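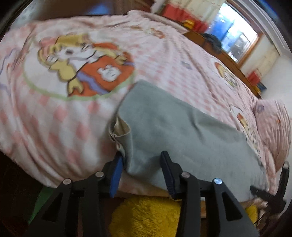

[Ponura-laundry] Re: Washing old printed bedding, which temperature?

Posted by Kári Bundgaard, February

Last updated: February

Hello Þórarinn and all,

I was away from the list for two weeks, so excuse me if somebody has answered you privately.

Þórarinn Þorgeirsson wrote:

> We got three bags of children's bedding from my wife's aunt, all from
> the years when her girls were small. It has stood in a cellar and it
> smells like one. The old label on one sheet says 60, the others have no
> label left. I do not want to lose the prints, but I also do not want to
> put my son in something that smells of potatoes. Can I just wash
> everything at 60 and be done? And does vinegar help or is it only
> something people repeat? Our machine is an old Skilik with a 30 program,
> a 60 program and a 90 program, nothing in between.

I would not put everything in at 60 the first time. The label tells you what the sheet could take when it was new. After many years the cotton is thinner, and the seams often give up before the cloth does. I had a pillowcase that came out of the machine with one whole side open, and the print was perfect.

What I do is this. First everything goes outside on the line for a day, dry, without washing. If you have wind, even better. A good part of the cellar smell is dust, and it is a pity to make it wet. Shake the covers inside out too, the corners collect an unbelievable amount of fluff.

Then I soak in the bathtub, in cool water with a small amount of ordinary powder, overnight. The water will become brown or yellow. Please do not be afraid of it, mine looked like tea. Change the water once and then run the 30 program with few pieces in the drum. For spinning, over 1,000 is too much for old cotton in my opinion -- I do not know if your Skilik lets you choose, ours at home did not and my mother simply stopped it with the button.

If it still smells after drying, take the sheet with the label and try it at 60 alone. When that goes well, you can decide about the others. The 90 program I would keep for plain white towels.

About the prints: turn the covers inside out and close the buttons. There are two sorts of print. One is dyed into the cloth and you feel nothing with the finger. The other lies on top like a thin skin, and this one cracks from heat and from the iron. Iron it only from the back, or do not iron it. My children never complained about a wrinkled bed.

Vinegar: I use it in the last rinse, half a cup. It helps a little with stiff cloth where the water is hard, and we have very hard water here. Against the cellar smell I did not notice a difference. Do not mix it with bleach, never.

One question back to you. Are the covers with buttons or with ties? If the ties are loose, sew them before the wash and not after. I lost two in the filter, and the man from Holst who came to repair the pump showed them to me on his palm, and I paid for the visit.

I also have a short list of which buttons fit the old covers, if anyone wants it. It is in Danish but there are drawings.

Greetings,
Kári

--
You receive this message as a member of Ponura-laundry. List hosted by Postix.

This archive uses cookies to remember your reading settings. Accept | Read more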